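Planning and paying for your bench cell: your questions answered

Page last looked over 5 May 2021

We get a lot of letters from small workshops, repairers and packing rooms who are thinking about their first two-armed bench cell, and the same worries come up again and again (quite rightly, it's a lot of money!). We've gathered the answers in one place, so put the kettle on.

How much should I set aside for the first year?

More than the price on the quote, I'm afraid. Customers nearly always remember the arms and forget the bits that wear. On the Landus bench cell we suggest keeping £2,834 to one side for spare fingertips, cables and a service visit. You may well not spend all of it, and whatever is left rolls nicely into year two.

Do I really need two arms?

If your work is rigid boxes on a flat tray, one arm will probably do you, and we'd sooner sell you one that earns its keep. Soft goods are another matter. Bags, pouches and clothing sag and turn as soon as they're pulled, and a second gripper gives you something to pull against. Most of our customers in the bag and luggage trade go for two from the start.

Can I buy one arm now and add the other later?

Yes, and plenty do. Please order the wide table on day one, though, as swapping it afterwards costs £513 plus carriage from our Havemholm store, and you'll lose a day's work while it's done.

Which grippers should I budget for with fabric items?

The linked-finger type, one per arm. They cost a little more than the plain parallel sort but cope far better with straps and handles, and you can try both kinds on your own goods at our Lirlow showroom before you decide.
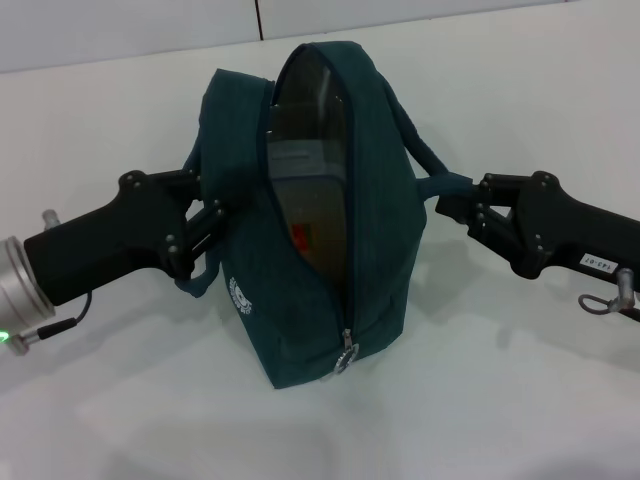 Two grippers on a soft teal bag, with the right one holding the handle strap.

How long is delivery?

Allow six weeks, or a bit longer if you order in January, when everybody's new budget seems to land at once. Ginting mounting plates are kept in stock and can go out ahead of the rest, so your fitter can make a start.

What should I have ready before it arrives?

A level floor, two ordinary sockets within reach and good even light over the table. A pale, plain tabletop is well worth having too. It's also a kindness to yourself to put together a box of the items you handle most, including the awkward ones, so that the setting-up day is spent on your real work.

Is training included?

The first day is, for up to six people. Further days are charged separately, so do ask us to add them to the quote now if you think you'll want them.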